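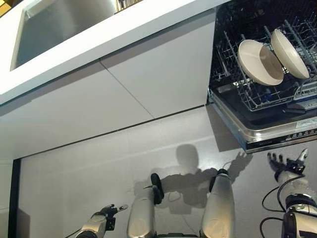
So we'd named the robot Lutik, and by November it had unloaded exactly zero bowls. I was on hands, which meant that when a finger twitched wrong, everybody in the club turned and looked at me.

"Try it again," Kazue said. She had the laptop balanced on her knees and her shoes off, the way she always did when she was losing patience.

"That's run 339," I said.

"Then make it 340!"

Erasto read the joint numbers out loud in his sports announcer voice, and I hit the key. The arm started up, slow as my grandpa getting out of a recliner. We all leaned with it (you can't help it, try it sometime). The fingers closed. The bowl came up an inch, then two, and I swear I quit breathing.

"Don't say anything," Kazue whispered.

Erasto, of course, said, "Wow," and then my phone rang. It was my mom, wanting to know if I was ever coming home for dinner.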